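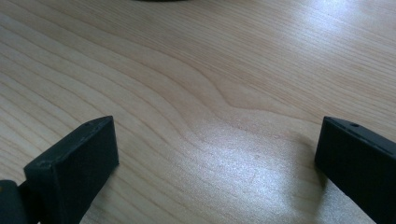
Week three with the Zurketti gripper and I have a fault to report, seeing as the Florkitberg sales page still says it "knows when it's holding something".

It doesn't. It told us it was holding something 40 times in April with nothing at all between the fingers. Just bare table.

1/ The log says "grasp OK". The arm then carries its bit of air over to the tray, lets go of it very gently and adds one to the total. By the end of the run we had 400 parts on the screen and 360 in the tray.

2/ Support blamed our table. Too shiny, they said, the glare upsets the camera. Fine, there is glare on pale wood, I'll give them that. But the grasp check is meant to come from the motor current. What has a shiny table got to do with motor current? Still waiting on that one.

3/ Inès Barbier went through the whole log for me, all 3,194 lines. Every false "OK" comes after a restart where the fingers weren't sent home first. It loses its zero, thinks it has stopped early, and decides there must be a part in the way.

4/ The bit that bothers me is safety. The same check decides how hard it squeezes. If it's wrong about air it can be wrong about a thumb. We've put ours on slow and nobody reaches in unless the power is off at the wall.

5/ Le Goff have offered us the Wana add-on, a pressure pad for each finger, 736 euros. So I'd be paying extra for the thing the first box said it did.

6/ If you've got one, send the fingers home after every restart and count your tray by hand. Firmware fix "soon". I've heard soon before.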